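Speaker notes: "What did we buy with our 100 hours?"
Internal methods afternoon, Hernton, April
Slot: 20 minutes plus questions. Ademir chairing.

Opening. Don't thank everyone again, Marlina will have done it. Go straight to the number. We have 137 sessions of people handling books on the Jernar project. Ask the room who has watched a whole one. Wait. Leave the silence a bit longer than is comfortable.

My worry in one breath: we count sessions because sessions are easy to count. The funding report counts them too. I have yet to see a graph from our own group that tells me session 137 taught the model anything session 60 hadn't.

Be fair here. Declan's argument is that hand-held grippers give you human skill without the cost of driving a robot arm from a distance. I think he's half right. The person is quick and the motion looks natural. But the person also has eyes, a neck and years of handling paper, and the model gets none of the last one. Say this slowly, it got lost at the rehearsal.

Next slide, both views up together. Let people look before talking.
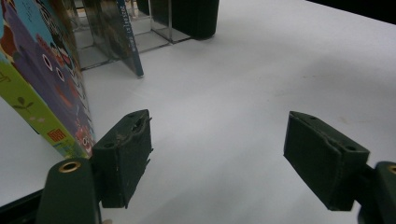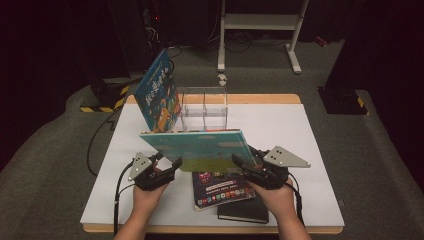
Slide 6. Book task, one recording set-up. First view from a gripper, second from head height.

Points to make while it's up:
- Look how much of the gripper's own view is white table and its own fingers. Who has checked what the model learns from a view like that?
- The head view shows the open book held in both grippers. Lovely. Will the finished robot have a camera up there? Ask Ward, he wrote the spec and he's in the second row.
- White table, clear book stand, dark surroundings. My kitchen doesn't look like this. Neither does the library at Plerkenard where they want to trial it.

Then the labels. Hanan and I each marked the same 3 sessions for "page turned cleanly". We disagreed more than I'd like to admit. If pushed for a figure, say it's in the handout and move on. Somebody will suggest a better guide for labellers. Fine, but we wrote the last guide.

What I'd ask for: stop recording for a month. Train on half of what we have, then all of it, and test both on books none of us picked. If the second half helps, I'll buy Declan lunch and go back to strapping things on my hands.

Likely question: "Isn't more variety the answer?" Maybe. Variety of what? Make them name it.

If short of time, drop the Desjardins comparison. Clicker is on the lectern, spare batteries in my coat.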